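Chapter 4
Do Smaller Bowls Make Us Eat Less?

Few ideas about food are repeated with more confidence. Use a small bowl, the advice goes, and you will eat less without noticing. The claim deserves a harder look than it usually gets.

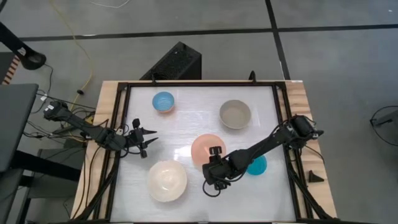
Where does the small-bowl advice come from?
Mostly from short lab meals, where people ate once, were watched, and went home.

Haris Sethi's Rultley trial is a case in point. It enrolled 202 people and tracked each of them for a single lunch. What they ate at dinner was never recorded. Yasir Magsi later ran a longer study in Dadomora, with 300 adults over 90 days, and found no difference he was willing to defend. The first study is still the one that gets quoted.
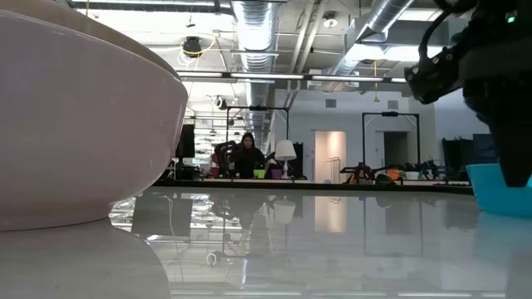

Why might one lunch mislead us?
People who eat less at noon often make up for it later, and a single meal can't show that.

Section 4.1 compares the two studies. Read the methods before the results.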